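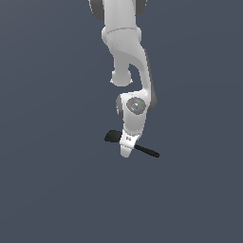 공동주택 관리비 장기수선충당금 반환 청구 절차에 관한 문의

분류: 주거·임대차
등록일: 2026년 4월 25일
조회 2,236
답변 3

질문

스티라우(Stirau) 단지에 임차인으로 거주하고 있습니다. 거주 기간은 5년이며 오는 6월 임대차계약 만료와 함께 퇴거할 예정입니다. 그동안 매월 관리비 고지서에 포함된 장기수선충당금을 본인이 납부하여 왔습니다.

관리사무소에 문의한 결과 해당 금액은 소유자에게 직접 청구하라는 안내를 받았으나, 소유자 측에서는 계약서 특약에 “관리비 일체는 임차인이 부담한다”는 문구가 있으므로 반환 의무가 없다고 주장하고 있습니다. 아울러 계약 기간 중 소유자가 한 차례 변경되었습니다. 이에 다음 사항을 문의드립니다.

첫째, 위 특약이 있는 경우에도 반환을 청구할 수 있는지 여부.
둘째, 소유자 변경 이전에 납부한 금액은 누구에게 청구하여야 하는지 여부.
셋째, 청구 시 필요한 서류.

답변 1
작성자: Crescencio Contreras
채택된 답변

문의하신 사항에 대하여 순서대로 답변드립니다.

장기수선충당금은 공동주택관리법 제30조에 따라 주택의 소유자로부터 징수하여 적립하는 금원입니다. 같은 법 시행령 제31조는 사용자가 소유자를 대신하여 납부한 경우 소유자가 그 금액을 반환하도록 정하고 있습니다. 따라서 임차인의 청구권은 원칙적으로 인정됩니다.

다만 특약의 효력은 문구에 따라 달리 판단될 수 있습니다. “장기수선충당금은 임차인이 부담한다”고 명시한 경우에는 특약이 우선한다고 볼 여지가 있습니다. 반면 “관리비 일체”라는 포괄적 표현만 있는 경우에는 장기수선충당금이 관리비와 구분하여 징수되는 항목이라는 점을 들어 반환을 주장할 수 있습니다. 계약서 원문을 확인하지 못하였으므로 단정하여 말씀드리기는 어렵습니다.

소유자 변경과 관련하여서는, 새로운 소유자가 임대인의 지위를 승계한 경우 통상 퇴거 시점의 소유자에게 전액을 청구합니다. 매매 당시 당사자 간에 정산이 있었는지는 그들 사이의 문제입니다. 이견이 있을 때에는 등기사항증명서로 변경 일자를 확인하고 기간별 금액을 나누어 제시하시기 바랍니다.

서류는 관리사무소가 발급하는 장기수선충당금 납부확인서, 임대차계약서 사본, 입금 계좌 사본을 준비하십시오. 납부확인서는 사용자가 요구하면 관리주체가 지체 없이 발급하여야 합니다. 협의가 이루어지지 않으면 내용증명을 발송한 후 지급명령을 신청하는 방법이 있습니다.

답변 2
작성자: Womley

본인은 퇴거 당일 보증금과 함께 정산받았습니다. 중개사무소에 미리 말씀해 두시면 처리하여 줍니다. 특약 부분은 잘 모르겠습니다.

답변 3
작성자: Coveck

수선유지비와 혼동하지 않으시기 바랍니다. 수선유지비는 공용부분의 소모품 교체 등에 사용되는 관리비 항목으로 반환 대상이 아닙니다. 고지서상 명칭이 유사하여 합산 청구하였다가 다시 작성하는 경우가 있습니다.

질문자 추가 의견

답변에 감사드립니다. 계약서를 다시 확인한 결과 특약에 장기수선충당금이라는 문구는 없었습니다. 납부확인서를 신청하였으며 발급까지 7일이 소요된다고 합니다.

관련 문의
임대차계약 묵시적 갱신 후 중도 해지 통보 기한
관리비 예치금(선수관리비)의 승계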